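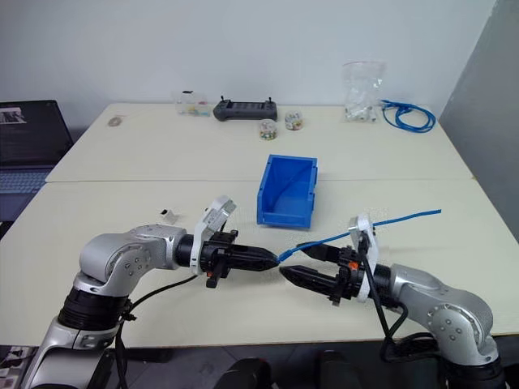 Can you really build a two-armed robot in a shared workshop?

You can, if you have a couple of tables, a lot of patience and neighbors who don't mind the noise. Ours took most of the year and it still isn't what I'd call finished, but it moves, and it picks things up!

Update from the Nallholm workshop, 11/9/25

So the two-arm build (we call it Druma, please don't ask me to defend the name) has moved on to cables. We started back in April with soft toys and sponges, which forgive pretty much anything you do to them. A network cable doesn't. It bends, it swings, and the plug always seems to end up facing the wrong way.

The job we've picked is simple to say: pick up a blue cable, get the plug end where both grippers can reach it, and put the whole thing in the blue bin. I can do that half asleep. Druma needs both arms to agree on where the plug is, and the plug is tiny compared with the arms, so being a little bit off is the same as missing it.

We've logged 183 tries so far. I'm keeping the log in a plain spreadsheet with a column for swearing, and 155 of those rows have something written in it. The good news is that most of the recent trouble is in the last little stretch, where the fingers come in close. The big reaching moves have been fine for weeks (I should probably knock on something).

The cable stock came out of a box that the Wilora repair club was clearing out, and they've promised us more if we wear these out. We've spent $489 this season on brackets, screws, spare leads and one replacement power supply, all of it out of the shared pot. If you chipped in, thank you, the receipts are in the folder by the door.

One thing I'd love help with: the grip pads. The cable jacket is slick and I'd like to try something a bit softer on the fingertips. If you have scraps of thin rubber sheet lying around at home, bring them in!
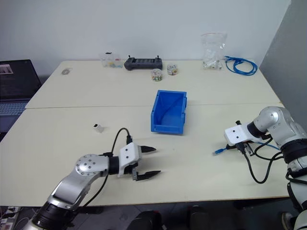 Where to see it

We're taking turns at the tables most evenings, and you're welcome to pull up a chair and watch as long as you stay out of reach of the arms. Our next proper demo is at the Jarman open house, doors at 7. I'm hoping to show the cable job from start to finish there. If it's being stubborn that night I'll bring out the sponges, and we can all clap for those.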